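From: Morven Gunn
To: Osstead Allotments list
Date: 2022-01-30
Subject: Re: Seed potatoes, and washing the trays

Replies to the points raised, in the order they came up. I have left the earlier message in where I am answering it.

> Can someone confirm which potatoes we are getting this year and how
> many? The December sheet says Cello for the earlies but the order form
> on the hut door says Dostura. I put myself down for two bags on the
> sheet and don't want to end up with both.

It is Dostura for the earlies. The supplier ran short of Cello after the sheet went round and offered a straight swap at the same price. I changed the form on the door but forgot to change the sheet, so that was my mistake. If you put yourself down for Cello you will get the same number of bags of Dostura unless you tell me otherwise. The maincrop is Sundaram as before.

The order came to 101 bags. Of those 87 are paid for. If yours is one of the others, please put the money through the hut letterbox in an envelope with your plot number on it. Last year there were three envelopes with no number and I still don't know who two of them were from.

> Also is it too early to start chitting? My neighbour has his on the
> windowsill already.

Start when you get them. Stand them in egg boxes with the end that has the most eyes facing up, somewhere light and cool where frost won't reach. A spare room with the heating off is good. A warm kitchen makes long white shoots which snap off when you plant. You want them short, dark and knobbly. On our side of the hill I don't plant earlies before the end of March, and the bottom plots by the ditch should leave it another week or two after that, as the ground there stays cold.

If a tuber is soft or smells, throw it in the bin at home. Do not put it on the compost here. We had blight on the lower plots two summers ago and I would like us to be careful.

> Last thing. Do we really have to wash all the pots and trays before
> sowing? There must be 2000 of the small ones in the hut.

The shared ones, yes. Damping off took most of the tomato seedlings in the polytunnel last spring and dirty trays are the likeliest cause. You don't have to do the whole lot. Do what you intend to use, plus a stack for somebody else if you have the time.

Knock the dry soil out first, outside, over a bed. Then use warm water with a bit of washing-up liquid and a stiff brush, and get into the corners and round the drainage holes. Rinse, and let them dry completely before stacking. If you stack them wet they go green on the inside by March and you are back where you started. The water at the site is off until the frosts are done, so it has to be a job for home. A deep bin or an old baby bath is easier than the sink, and your drains will thank you if you tip the dirty water on the garden. 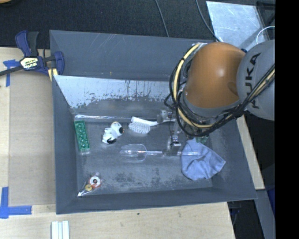

OTHER DATES AND JOBS

Hedge. The stretch along the lane needs cutting before the birds start nesting, so that means February. Bring loppers and gloves. I will post a morning for it once I have seen the forecast.

Manure. The farm will bring a load if we take the whole trailer. It will be tipped by the top gate. It is fairly fresh, so stack it and leave it till autumn, and keep it off anywhere you plan to grow carrots.

Rents. These are due at the end of February, and a full plot now includes the water charge. There are more than 100 names on the waiting list, so if you are thinking of giving up a plot or going down to a half, please say so before you pay.

Padlock. The top gate one is sticking again. Pull the shackle up while you turn the key. I have put oil on it.

Collection of the potatoes will be from the hut. I will write again when the lorry has been.

Morven Gunn
Plot 14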